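Folding tees so they stack square - help??
Posted in Laundry & Linen on the Filtville household board
June 3, 2026
207 views, 3 replies

Posted by Kusham

Ok so quick one before school pickup. I've got a stack of tees to fold every couple of days (kids' sport, my work ones, plus everyone elses) and I cannot get them to sit square. I lay one out, smooth it, fold the sides in, fold it up, and by the time it's on the pile one side is fatter than the other and the whole pile leans.

The red ones are the worst. Soft cotton, washed heaps, they've gone a bit stretchy and they just go wherever they like. Put one down and it bunches in the middle, sleeves underneath, hem wandering off on the diagonal.

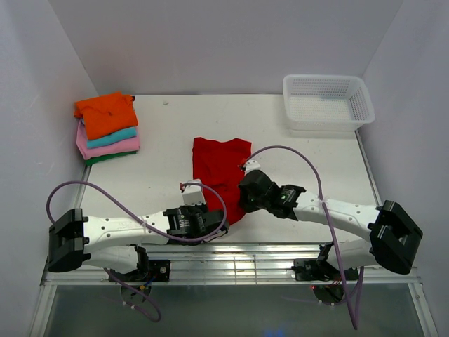
I've tried folding on the bed (too squishy) and on the ironing board (too narrow, falls off the end). Kitchen bench is better but I have to clear it first and you know how that goes. A hard flat surface does help, I'll give it that much.

What I want to know is:

Do you start from the collar or the hem?
Do you bother getting every wrinkle out first, or is that a waste of time?
Is there a trick for the pile itself? Mine has the thick ones on the bottom and it still slides.

Don't want to buy a folding board thing if I can help it. Had one at the old place, the plastic hinge split by February and I was not impressed.

Shelf is narrow so the folded ones need to come out the same width. Colours don't matter, I don't sort by colour, life's too short.

Ta in advance.

Reply from Matúš Kratochvíl
173 posts

Did commercial laundry for years, hotel side mostly, so here's how we were shown. Might be overkill for home.

Flat table, nothing on it except the pile in one back corner and your basket in the other. Pile stays where you can reach it but out of the way of the sleeves. If you're right handed swap them till it feels ok. Basket is for stuff that isn't getting folded, socks etc, don't put it on the floor or you'll be up and down all day.

Then spread the shirt across the middle. Don't smooth it yet!! Everyone smooths first and then moves it and it's all for nothing. Get the top edge straight, then worry about the rest. 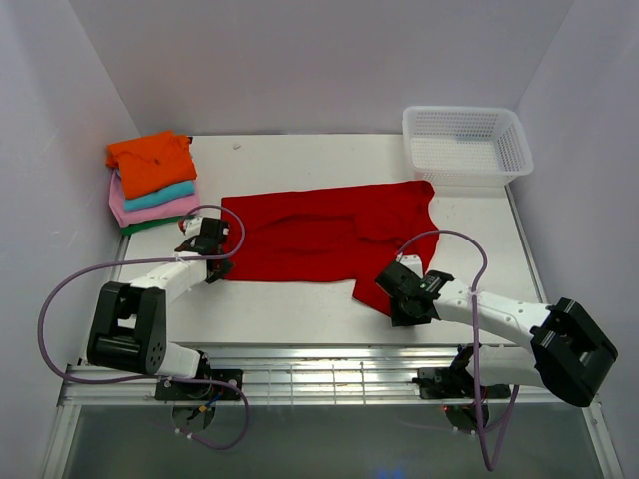

Red garment, looks like a tee, spread out mid-table, folded pile back left, basket back right.

A wrinkle across the middle like that one is no drama, it goes when you tug the bottom corner. It's the low corner you want to chase, the bit hanging down towards you. Pull that out to the side and most of the shirt follows.

Now the steps, as I'd give them to a new starter:

Step 1. Take a top corner in each hand. Both hands the same height, and pull apart till the edge between them goes tight. Lift it just a touch off the table. The rest of the shirt can stay lying there, you are only fixing the one edge. If one side is still trailing off towards you in a point, don't let go to fix it, do it in the next step. 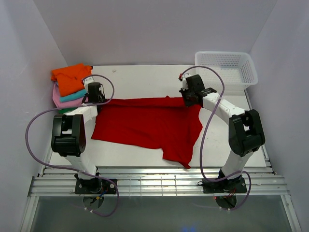 Step 2. Lay the tight edge down and keep it there with the flat of one hand. With the other hand sweep from the middle out to the side, then down. Not up, up just pushes the slack back to where you started. Sleeve gets pulled out flat on its own.

Step 3. Sides in. Fold one side to the middle, sleeve back on itself, then the other side the same. For your shelf, cut a bit of cardboard the width you want and lay it down the centre, fold the sides over it, slide it out. Free folding board, no hinge.

Step 4. Bottom up to the collar, then in half again. Thick edge faces out on the shelf.

As for collar or hem, I start from whichever edge is straighter. On an old stretchy tee thats rarely the hem.

Piles: turn every second one round so the thick edges dont all land on the same side. This is your lean, I'd put money on it. Goes for big piles and small.

Reply from Avcı

just roll them?? been rolling for years, no pile no lean. drawer not shelf tho so maybe no good to you

also if theyre bunching maybe your dryer is too hot

Reply from Adis

Agree with most of what Matúš said, esp turning every second one. Couple of things to add, typing on my phone so sorry for the mess.

Pinch small. With soft cotton if you grab a big handful you drag in the layer underneath and then front and back are out of line, and you won't see it till it's folded. Fingertips only, just enough to hold a little gather of cloth, then lift and let the fold drop out under its own weight. If you feel two lots moving when you only wanted one, let go and take a smaller pinch.

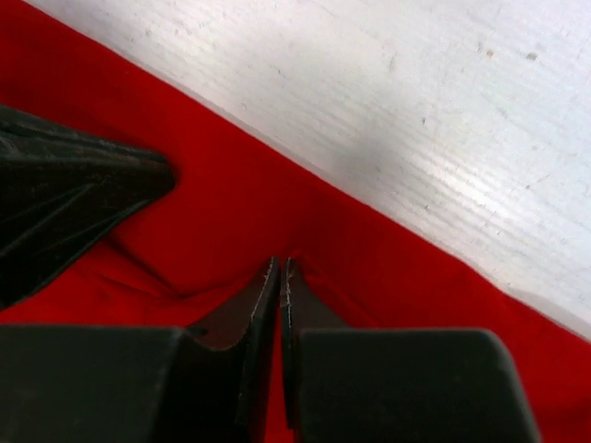 Wrinkles - do they matter?

Depends. Little ones no. They flatten under the rest of the pile anyway. A proper crease running across the chest, yeah, fix it, cos once it's folded over it doubles and that's your fat side.

Shake first

One good snap by the shoulders before it goes on the table. Saves heaps of fiddling. I do it straight off the line.

Old stretchy ones

Sometimes they're just twisted, the side seams have crept round to the front. You can't fold that square by following the seams so ignore them and go by the collar. Mine are all like that now, cheap multipacks.

Wouldn't bother with rolling on a shelf, they end up on the floor.

Kusham replied

Oh the every second one thing!! Did a pile while the rice was on and it's sitting miles better. Cut up a cereal box for the width, bit floppy, will find something stiffer. Still fighting the red ones but the top edge first thing does help. Avcı no drawer sorry, will check the dryer though. Thanks all x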